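Hand-held gripper demos — tracking drifts when I tip it up
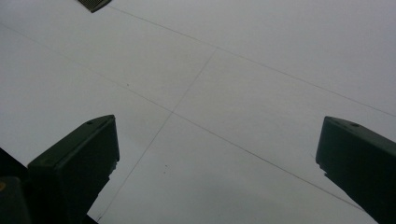
Recording demos for a shelf task, 30 so far. Fine while I work low. Soon as I tilt up between grabs the path jumps and Dranell throws out the whole demo. Do I redo them all or can teh bad part be cut? Posted 2nd July, using default settings.

Plurnuna
Plain ceiling = not enough for the tracker to hold on to. A few thin seams wont do it. Keep the gripper pointed at the work, even when you're resting your arm. You can trim the start and end in Dranell but not the middle — so redo any with a jump halfway.

Drirkach_4
Just record more. We did 2,000 and stopped caring

Ebihara
Tape some printed patterns up there, helped me a lot. Also move slower on the tilt.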